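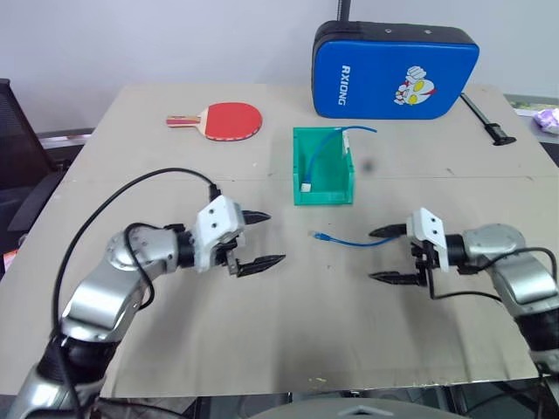

Robot arms at a beige tabletop.

Projects > Food and Drink > Brekier Distilling > Progress reports

Bond store and cask program: second progress report

Submitted to the Lodhi Regional Fund, 2021-02-12
Prepared by Estela Ulloa, operations manager, Brekier Distilling, Orncombe

3 shares | 2 comments

This report covers the period since our first report and follows the headings in the funding agreement. Receipts and the cask register have been sent separately.

1. Where the project stands

The bond store at Orncombe is built and in use. The licence was varied in December to cover the new building, and casks began moving across from the rented store at Vestudville the week after. The register now shows 486 casks at Orncombe. The remainder at Vestudville are mostly second-fill wine casks that we plan to empty for bottling, and it makes little sense to truck them twice.

Racking is in along the north and east walls. The west wall is still bare. The supplier delivered uprights in the wrong height and has agreed to replace them at its own cost, but has not given a firm delivery date. We have enough floor space to stack on timber dunnage for now, so this is an annoyance and has not held up filling.

2. Filling

Under the agreement we were to fill new make spirit into casks at our own site in place of sending it out by tanker. The first run has been completed. We filled 2,591 litres at cask strength over five filling days, which is short of what we had planned for the period. The shortfall comes from the still, which was down while the condenser was retubed. It has been running normally since and we expect to catch up by the middle of the year.

All of the first run was rye from Orncombe growers. The malted barley spirit will follow once the mill has been reset. We had trouble with the rye foaming in the wash still and ended up lowering the charge, so each batch takes longer than it did on paper. I have adjusted the forward schedule to suit. The new figures are in the spreadsheet under the second tab, and they replace the ones in our application.

3. Losses and storage conditions

The fund asked us to report on evaporation. It is too early to give a useful number. The building has been through part of one summer only, and the casks have been in it for different lengths of time. What I can say is that the insulated roof has made a clear difference to the afternoon temperature compared with the Vestudville shed, which is bare tin. We log temperature and humidity at floor level and at the top of the racks. The top rack is warmer, as expected. We will rotate a small number of casks between levels and report on those separately.

Three casks leaked at the head after the move. Two were re-driven on site. The third was emptied and sent back to the cooper, and the spirit was transferred to a sound cask with the loss recorded for excise.

4. Jobs and training

We have hired two cellar hands, both from the district. One is full time and the other works through the filling season. Both have finished the confined space and forklift tickets. The cooperage short course listed in the application was postponed by the provider – we have kept our places and the fee has been carried forward.

5. Budget

Building works came in slightly under the quote. Racking is on budget, with the last invoice held until the correct uprights arrive. Fire services went over. The water authority asked for a larger hydrant connection than the one in the original drawings, and there was no way around it. We covered the difference from our own contribution and are not asking the fund to vary the grant.

Freight has also cost more than we allowed. I would like to discuss moving part of the contingency line to freight before the next claim, and will send a short request in writing.

6. Items from your last letter

- Bund drawings: stamped set attached to the email with this report.
- Insurance: the policy now names the Orncombe building. The Vestudville cover stays in place until the last cask is out.
- Signage: the fund's sign is on the front fence. The smaller one for the tasting room is still with the sign writer.
- Neighbour's drainage complaint: a new spoon drain was cut along the boundary and the neighbour has confirmed by email that he is satisfied.

7. Next period

Finish the west wall racking. Clear and hand back the Vestudville store. Start barley spirit filling. Bring the still house meter readings into the same log as the bond store, so that there is one set of records for audit. The next claim will be lodged once the racking invoice is paid.

Questions on the register or the excise records can come straight to me at the Orncombe office.

Related items
Bond store and cask program: first progress report
Orncombe rye growers: supply terms for the coming season
Lodhi Regional Fund: how to lodge a claim
Vestudville store: notice of lease ending
Brekier tasting room: changed opening hours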